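Plerkbridge Gallery Opens Its Spring Season With New Paintings by Sevim Karabulut

31 Jan 2026 - Jeltinton

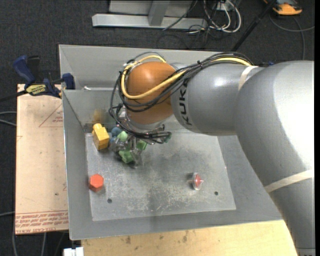

A KUKA robot arm over a gray metal bin.

The Plerkbridge Gallery in Jeltinton is very happy to announce "The Long Way to the Well," a solo exhibition of new and recent work by the painter and textile artist Sevim Karabulut. The show opens in April in the two ground floor rooms and brings together 17 large paintings, a group of stitched cloth panels and a long table of the small notebooks that Karabulut has kept since she was a student.

Many of our regular visitors will remember Karabulut from the winter group show a few years back, where her little blue painting of a kitchen door found itself with a crowd in front of it most afternoons. We have wanted to give her the whole gallery ever since, and it is a real pleasure to finally be able to say that the walls are hers!

Karabulut grew up in a house where three generations of women sewed, mended and argued over patterns at the same table, and that table comes back again and again in her pictures. Sometimes it is plain to see, with its cups and scissors, and sometimes it is only a brown shape at the bottom of the canvas with a great deal of sky over it. She paints in thin layers of oil, often over cloth that she has dyed herself, and she likes to let the weave show through.

"I started with my grandmother's walk to the well, which I only know from stories," says Karabulut. "Everybody in the family tells it a different way, and the well is farther off every time. After a while I stopped trying to work out who had it right and just painted all of them."

The largest piece in the exhibition, "Evening, With Everyone Home," took her most of two years and fills the end wall of the second room. Across from it hang the cloth panels, sewn together from old curtains, flour sacks and shirt linings, some of them given to her by neighbors once word got around about what she was making. Please do take your time with these - the stitching is very fine, and there are small figures and bits of handwriting tucked into the seams that are easy to walk past.

The exhibition comes with a softcover book from Fluneck Press, with color plates of all the paintings, a selection of notebook pages and a long conversation with the artist about family stories, bad weather and the color green. It is printed in an edition of 2,000 and will be for sale at the front desk, along with a small set of postcards.

Karabulut will be at the gallery on opening night to meet visitors and sign books. Later in the month she will lead an afternoon of drawing and simple stitching in the Zakharchenko Room upstairs, open to grown-ups and to children who come with one. No experience is needed, and thread, needles and paper are provided, though you are very welcome to bring along a scrap of cloth that means something to you. Places are limited, so please reserve at the front desk.

Admission to the exhibition is free. Both ground floor rooms are step-free, and large-print guides are available on request. Members of the press who would like a preview visit, an interview with the artist or images of the works are warmly invited to get in touch with the Plerkbridge Gallery press office.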